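How do you oil a butcher-block table without it staying sticky?

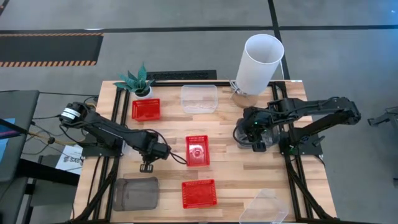 The table, baskets and all

Posted in Home & Furniture by Chiamaka Etim

Hi all! I'm hoping somebody who knows wood better than I do can talk me through this. I have a butcher-block table (light wood, lots of strips in different shades) and I'd like to put a proper finish on it before January, when the heat in the building kicks up and everything dries out.

I tried a small patch on the underside first, because my sister made me promise. I used a bottle of mineral oil from the drugstore, poured on a good puddle, spread it with an old T-shirt and left it. Next morning it was still tacky. I wiped it, waited another day, and it still grabbed at my fingers. So now I'm nervous about doing the top.

Did I use too much? Is it the wrong oil? The man at the hardware store on Ezeani Street tried to sell me a can of polyurethane and said oil is a waste of time, but I don't love that plastic look. No food gets cut on it, it's purely a work surface, but things get dragged across it all day. I'd also like to know if I need to sand first. It feels smooth to me, but then I thought the underside did too.

Thanks in advance — I've been putting this off since spring.

skurnent_sawdust
You used too much, I'm pretty sure. Everybody does it the first time, me included. I drowned a countertop once and it was weeping oil for a week.

What works for me: sand the top lightly with 180 grit, always along the planks, then vacuum and go over it with a barely damp cloth. Let that dry. The damp cloth raises the grain a little, so hit it again with 220 and vacuum again. Now put on a thin coat of oil with a lint-free rag. And I mean thin, you should be working to spread it. Wait half an hour and wipe off everything that's still sitting on the surface, then wipe again with a clean dry rag, even if it looks like there's nothing left to wipe.

Mineral oil never cures, by the way. It just soaks in. For a table that has stuff dragged over it I'd go with pure tung oil or a hardwax oil. Tung is slow (give it 24 hours between coats at the very least, longer if your place is cool) but it hardens up in the wood. I did three coats on mine and it still looks good. Do the underside and the ends too, or the slab can cup on you.

One serious thing. Rags with tung or linseed oil on them can heat up and catch fire by themselves if you ball them up in the trash. Lay them flat outside until they're stiff.

For your sticky patch, wipe it down with mineral spirits on a rag, windows open, and leave it a couple of days before you put anything else on. Some of that oil is down in the wood and a curing finish may not take as well right there, but it's the underside so who cares.

Uketti
just use poly. two coats of satin, it doesn't look like plastic if you get the satin. did my whole kitchen and never thought about it again

Virnside Vera
I'm with the first reply on thin coats, but I'd skip the tung oil and go straight to hardwax. It costs more, I know. You can fix a scratch by rubbing a bit more into that one spot, and with poly you'd be sanding the entire top. Stir the can really well before you start, the wax settles on the bottom. And try it on a hidden corner first, it can turn pale wood a shade more yellow than you'd like.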